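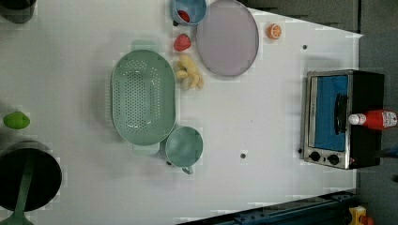
A green colander and a cup on a white table.

Duván Ccori had the dough resting by five. He was making his mother's cheese bread for the supper in Brirstead, and he had promised 100 rolls.

"You've got flour for 60," Aníbal Cáceres said. He was reading the recipe card with his glasses pushed up on his forehead.

"I've got flour in the car."

"The car is in Plokbridge. Your sister took it."

Duván wiped his hands and looked out at the driveway. There was an oil stain and a flowerpot. He sat down on the step stool.

They had up to two hours before the hall opened. Aníbal walked to the store on Dallby Road and came back with cornmeal – the shelf had no flour at all – and a bag of potatoes.

"She never used potatoes," Duván said.

"Did she ever run out of flour?"

He thought about it. She had, one April, when the road was closed, and they had eaten something yellow and heavy for 12 days. He remembered his father asking for seconds.

They boiled the potatoes and mashed them with salt, then worked in the cornmeal and the cheese. The first tray came out flat. Aníbal ate one standing up and said to turn the oven down. The second tray rose a little and cracked on top.

"What do I call them?" Duván asked.

"Rolls."

He wrote ROLLS on a strip of tape, stuck it to the lid of the box, and went to find his good shoes. Aníbal put the third tray in.

© Ccori Kitchen Stories | Contact | Back to top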